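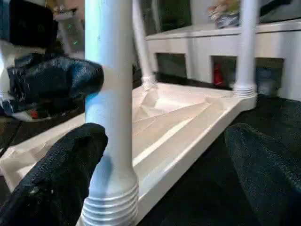

Le train de Jultusberg

Il faut que je vous raconte comment j'ai traversé les montagnes à bord de la Keltia, la plus vieille locomotive encore en service sur la ligne du haut, et pourquoi je n'ai toujours pas retiré le ticket de la poche de mon manteau !

C'était en novembre. J'étais arrivée à Drutent par le dernier autocar, avec un sac trop lourd, des chaussures trop fines et une adresse d'hôtel qui correspondait à une boulangerie. La boulangère m'a regardée, elle a regardé mes chaussures, elle a dit : « Vous allez à Jultusberg, vous. » Je n'allais pas à Jultusberg. Je n'avais même jamais entendu ce nom-là. Mais elle l'avait prononcé avec une telle gourmandise, en faisant rouler le milieu comme un bonbon, que j'ai répondu oui.

« Alors dépêchez-vous, il part à cinq heures. »

Cinq heures du matin, bien sûr. J'ai dormi sur un banc de l'arrière-boutique, contre le mur du four, et je n'ai jamais aussi bien dormi de ma vie. Toute la nuit j'ai entendu la pâte qu'on jetait sur la table, ploc, ploc, et la radio qui donnait la météo d'une mer très lointaine. Quand la boulangère m'a secouée, elle avait déjà glissé deux pains dans mon sac, un pour moi et un pour le mécanicien. « Ne mangez pas le sien, il le saurait. »

La gare de Drutent, c'est un quai, une horloge et une odeur de charbon qui vous prend à la gorge dès la place du marché. Et la Keltia ! Je m'attendais à une petite chose fatiguée, un jouet pour touristes. Elle était immense, verte, ruisselante, elle respirait dans le noir comme une bête qui aurait couru toute la nuit pour être à l'heure. Sur son flanc on avait peint le nombre 479 en chiffres jaunes, et sous le nombre une main d'enfant avait dessiné une moustache.

J'ai donné son pain au mécanicien. Il l'a soupesé, il l'a reniflé, il a hoché la tête et il m'a tendu un ticket sans me demander un sou. Le ticket disait : voiture B, place 88. Il n'y avait pourtant qu'une trentaine de sièges dans la voiture B, numérotés dans un désordre merveilleux, et le 88 se trouvait entre le 3 et le 156. Une vieille dame occupait le 156. Elle tenait sur ses genoux une cage recouverte d'un torchon.

« C'est votre première fois ? » m'a-t-elle demandé.

« Oui. »

« Oh, quelle chance vous avez ! »

Et le train s'est mis en marche.

Je ne sais pas si vous avez déjà senti une montagne arriver. On ne voit rien, il fait nuit, la vitre ne vous renvoie que votre propre figure, et soudain le bruit change. Les roues grondent plus bas, le plancher s'incline, les tasses glissent d'un doigt sur les tablettes et tous les habitués posent la main dessus au même moment, sans interrompre leur conversation. J'ai rattrapé la mienne trop tard. J'ai eu du café jusqu'au coude et la voiture entière a applaudi !

Puis le jour s'est levé, d'abord en gris, ensuite en rose, et d'un seul coup en blanc. Il avait neigé là-haut. Les sapins avaient l'air de s'être couchés tout habillés. Nous avons franchi un viaduc si étroit que j'ai eu l'impression de voler, puis un tunnel, puis un autre, et dans chaque tunnel la vieille dame soulevait le coin du torchon et murmurait : « Pas encore, pas encore. »

À mi-pente, la Keltia s'est arrêtée pour boire. C'est l'expression du mécanicien, et je la trouve parfaite. Il y avait une citerne, un tuyau, une cabane minuscule avec une enseigne rouge, MALHOTRA, THÉ ET SOUPES, et tout le monde est descendu dans la neige comme si l'on sortait de l'école. J'ai bu un thé au poivre qui m'a réveillé les oreilles. J'ai demandé combien de gens vivaient à Jultusberg.

« Environ 200 », a dit l'homme au comptoir. Il a réfléchi. « Mais ça dépend des chèvres. »

J'aurais voulu qu'il m'explique, seulement le sifflet a retenti et il a fallu courir. Mes chaussures prenaient l'eau, j'avais les joues en feu, je riais toute seule ! Le mécanicien m'a hissée à bord par la bretelle du sac.

Le dernier tunnel était le plus long. Les lampes se sont éteintes l'une après l'autre, et dans le noir complet les conversations ont baissé, puis cessé. J'ai entendu la vieille dame se pencher, le torchon glisser, la petite porte de la cage s'ouvrir. « Maintenant », a-t-elle dit.

Quelque chose s'est mis à chanter. Un oiseau, je suppose, mais un oiseau qui aurait eu tout l'été dans la gorge, des pêches, des volets qui claquent, des rivières où l'on entre jusqu'aux genoux. Il chantait de plus en plus fort à mesure que le train montait, et les passagers se sont mis à fredonner avec lui, tout bas, chacun sa note. J'ai trouvé la mienne sans la chercher. Elle était un peu plus grave que je ne l'aurais cru.

Nous sommes sortis dans la lumière. La cage était vide, la fenêtre grande ouverte, et la vieille dame repliait son torchon en quatre.

« Il connaît le chemin », a-t-elle dit. « Il sera à la maison avant moi. »

Sur le quai de Jultusberg, une femme attendait avec une paire de grosses bottes fourrées à la main. Elle a regardé descendre les voyageurs un à un, puis elle a regardé mes pieds.

« C'est la boulangère qui a téléphoné », m'a-t-elle dit. « Asseyez-vous là, on va voir si elle a bien deviné la pointure. »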